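Setting up a blue drape for suture practice at your desk
by Tùng Trình

In our skills room at Oltholm we practice suturing every evening in May, and I am often asked how I prepare the table. It is simple work, but a good table saves your patience. Please read all the steps one time before you open any packet.

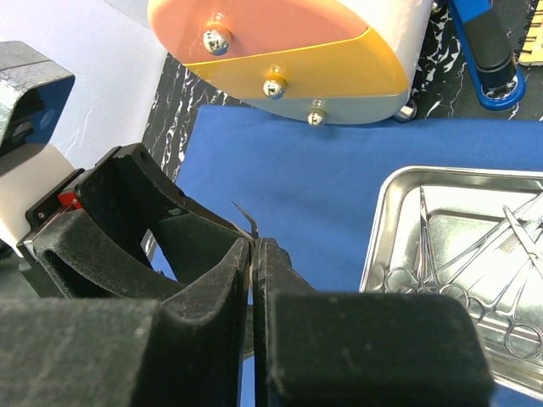
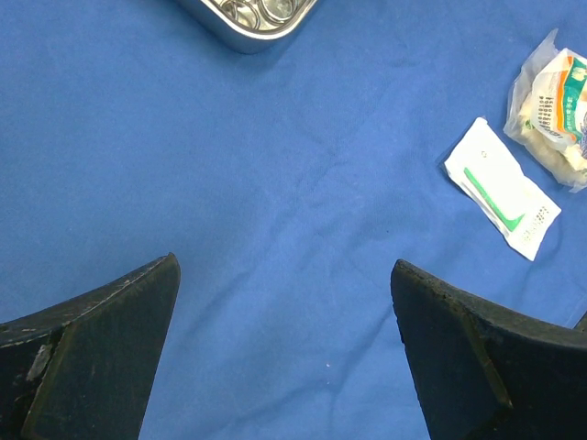
The Trunetdale Skills Sheet, Issue 8

What you need

A blue cloth drape, big enough to cover the whole working surface
A stainless steel tray with your instruments
Suture packets, still closed
A practice pad
A sharps container with a lid

Step 1. Lay the drape

Clean the table and dry it well. Unfold the cloth from the middle to the sides and smooth it with the flat of your hand. A few soft creases do no harm. Big folds are a different matter -- a needle can slide under one and you will look for it a long time. I like blue because a silver needle is easy to find on it.

Step 2. Put the tray at the far side

The tray goes behind your work, a little to the left if you are right-handed. Turn the finger rings of the scissors and clamps toward you. Do not fill the tray too much. Needle holder, forceps, scissors and one clamp are enough for a beginner.

Step 3. Place the packets

Keep the suture packets flat on the other side, away from the tray. Read the label before you open one, and check the size of the thread and the shape of the needle. Open only one packet at a time. Clear plastic wrappers should go to the bin at once, but I confess mine often stay on the cloth until the end.

Step 4. Take the needle

Hold a curved needle by its body, a little behind the middle, never by the tip. The tip should stay free and you should see it all the time. If you must put the needle down, put it on open cloth where nothing covers it. Do not leave it in the tray between the instruments.

Step 5. Finish the session

Find every needle first, then clean the rest. Needles go in the sharps container, also the bent ones. After this, lift the drape by its corners and shake it over the bin. Wipe the instruments, dry them and close the box.

My colleague Tamsin Pennington prefers to tape the four corners of the drape to the table. It helps on a very smooth surface. Use paper tape, as the stronger kind leaves glue on the cloth.

Next issue: the simple interrupted stitch, with the pad from Andreadis.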